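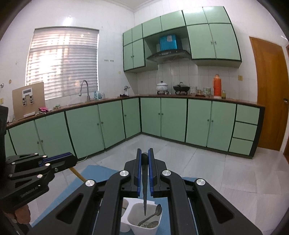
*Knife and spoons, white caddy.*

**Confirmation name, can it be a saint with no feast day in the parish calendar?**

posted by basness_mum, 2022-06-02

Hi all, in a bit of a rush so sorry if this is in the wrong section. My daughter is being confirmed in October and has to hand in her saint's name with a one page letter saying why she chose it. She wants a local hermit my gran used to talk about, from up Clerkeck way. Trouble is he isn't in the calendar we get from church and I can't find him in either of the 2 saints books I've got. One has 400 saints in it so you'd think he'd be there. Catechist is away and the form is due back soon. Does it have to be a "proper" canonised saint? Would a blessed do? And can she just keep her baptism name if this all falls through? Her baptism name is Anne.

Also does the sponsor have to be the godmother, hers has moved to Durrani and may not get back for it.

---

**Tetsuya Noguchi**

Taking these in order.

Keeping Anne is fine. Plenty of people do, and it ties the confirmation back to the baptism. A second name is custom more than anything, and some parishes don't ask for one at all.

Blesseds: I've known priests say yes without blinking and one who wanted a canonised saint only. Ask yours. The usual worry is that the name shouldn't be out of keeping with the faith.

The hermit is harder. A lot of very old local saints never went through the formal process we have now, they were honoured by the people nearby and it stuck. So missing from a parish calendar doesn't tell you much, those are short. Try the diocesan calendar, then ask if the diocese has an archivist. Look under other spellings too. I spent weeks hunting one man for a parish history at Wotura and he was under a completley different first letter.

Sponsor: the godmother is encouraged but not required. It should be a confirmed, practising Catholic, normally at least 16, and not mum or dad. If she can't travel, ask the priest about a proxy on the day. Do ask before the form goes in, ours wanted both names written down.

For the letter, if she can't find much on him, she could write what her great gran said. I'd read that.

---

**candlewax47**

just put St Anthony, everyone does. 99% of our year had him or Francis and the bishop didnt ask a single one of us why

---

**Marram**

Second the different spellings. Also check church dedications, old maps, names of wells. Our hermit only turns up as a field name and a well, nothing in print I could find, and the priest was happy with that plus a photocopy of the map.

Wouldn't leave it till the catechist is back. Ring the parish office, they'll of had this before. Ours gave my lad an extra fortnight for his letter and he still did it the night before.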